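Home Lab > Robots & Chores > How-To

How to Test Whether a Robot Can Really Take Out the Trash

14 comments | 41 shares

People ask me all the time if machines can do chores yet, and my answer is always "which part of which chore?" So let's do the trash, because it sounds so easy! You can run this on a Saturday with whatever arm or grippers you have.

Step 1. Split the chore up. Mine goes: find the bin, reach it, pick up the litter, drop it in, swap the liner. Score each piece by itself.

Step 2. Do it yourself first, with hand-held grippers. Two fingers per hand and no cheating. If you can't do it that way, your robot won't either. Kamala Pillai got me into this and I've never skipped it again.

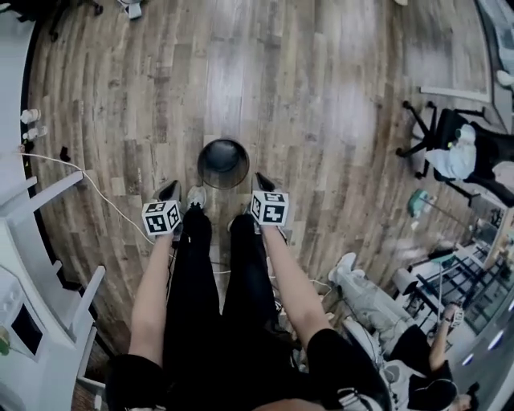
Step 3. Record a pile of tries. I'd go for 200 to begin with, and move the bin between them (a foot to the left counts). Leave your floor the way it normally is, cables and all, or you'll end up with a robot that only works in a showroom.

Step 4. Now let the machine have a go. Drops into the bin went great for me. Liners? Oh boy. Out of 41 tries my arm got 17 on the rim, and most of those sagged to one side.

So, can it do the chore? Dropping stuff in, yes. The whole job, start to finish, with me out of the room – no, and I wouldn't buy anything on that promise yet. Send me your liner scores if you beat mine!

Filed under: grippers, housework, home robots

Get new how-tos by email. Enter your address to subscribe.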